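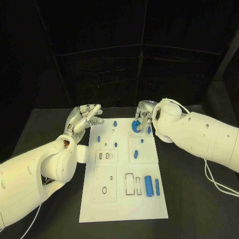
by Hawi Bogale | 11/2/23 | 3 comments | 72 shares

# Urthorpe gear board: README

Hi! This is the readme for the Urthorpe board, the long white one with the blue pegs. I wrote most of it for the people at Cudholm who keep emailing me the same questions (hello, I like your emails, please read this first). It covers what's in the set, how I lay things out, and how the files are organized.

## What it is

A flat white board, a handful of short blue pegs and blue disk-shaped gears that go with them. You put the gears on the pegs, you get a gear train, you turn one and the rest should follow. I've been fiddling with this thing for ages and I still find it very satisfying when a row meshes on the first go!

The board lies flat on a table, long side running away from you. I use a dark gray table. White on a white desk was a mess for finding the edges, so if you have a choice go dark.

## What's in the folder

- `layouts/` - 45 peg layouts, each a plain text file with hole positions
- `log.csv` - 2,743 rows, one per gear placement
- `parts.txt` - the parts list, including the spares
- `notes/` - my own ramblings, read at your own risk

The columns in `log.csv` are layout name, peg, gear, placed (yes/no) and a comment. The comment column is free text and I was not consistent. "Wobbly" and "wobbles" mean the same thing. "Hmm" means I didn't write down what went wrong and then forgot.

## Setting it up

1. Clear the board. Check under the thin see-through plates too, small parts love to slide in there.
2. Pick a layout and stand the pegs up, far end first.
3. Put the gears on from the far end toward you. Hold each one flat by the rim and lower it straight down.
4. Turn the first gear slowly with one finger. If it sticks, take off the last gear you added and try again.

Don't push hard on a gear that won't seat. Nine times out of ten the peg is leaning a little, and pushing only makes it lean more.

## The plates

These are the thin translucent ones that lie on the board. Farías (layouts 1 through 20 or so in the old numbering, now `farias_*`) uses them flat, as a cover for part of the train. The Prerkivgate layouts don't need them at all, so put them away before you start. They scratch if you stack them dirty. Wipe them with a soft cloth, no window cleaner please, I learned that one the hard way.

## Small parts

Keep a dish next to the board. The little gray screw-like bits roll, and I've spent more time on my knees under that table than I'd like to admit. If you lose a peg, write to me before you try printing your own - the fit is fussy and a fat peg will chew up the hole.

## Known problems

- Two layout files have the near and far ends swapped. `prerkivgate_07` is one. I haven't tracked down the other yet.
- Some early rows in the log have no peg number. I left them in.
- The parts list calls the same gear "disk" and "wheel" in different places. Same gear!

## Still to do

I want to get a left-handed version of the setup steps done by December, plus a better naming scheme for the pegs (right now it's "the one on the left" and so on, which falls apart the second you turn the board around). If you've got a layout that works well, send it over and I'll add it with your name on it.

---

Contact: Hawi Bogale, Urthorpe project | © Urthorpe | Back to top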